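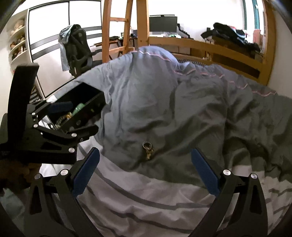
How to Pack for a Week in One Small Bag

Filed under: Travel Basics, Packing

Search this site Enter keywords Go

I love this part of a trip almost as much as the trip! Give yourself an evening, put some music on, and spread everything out on the bed before a single thing goes in the bag.

1. Pick one color family. Mine is navy and gray, so every shirt goes with both pairs of pants.

2. Take four tops, two bottoms and one warm layer. Wear the bulkiest shoes on the way.

3. Roll the T-shirts and knits, and fold anything with a collar. Rolls go in first, standing on end, so you can pull one out without digging.

4. Fill your spare shoes with socks (you'd be amazed how many fit).

5. Weigh your extras on a kitchen scale. My old toiletry kit came to 344 grams, and after I switched to a bar of shampoo and a tiny toothpaste it was down to 200!

6. Keep chargers and medicine in the top pocket.

Malathi Kotian wrote in to say she leaves a cloth tote flat at the bottom for dirty laundry, and I've done it on every trip since. Try a practice pack the weekend before, then walk around the block with the bag on.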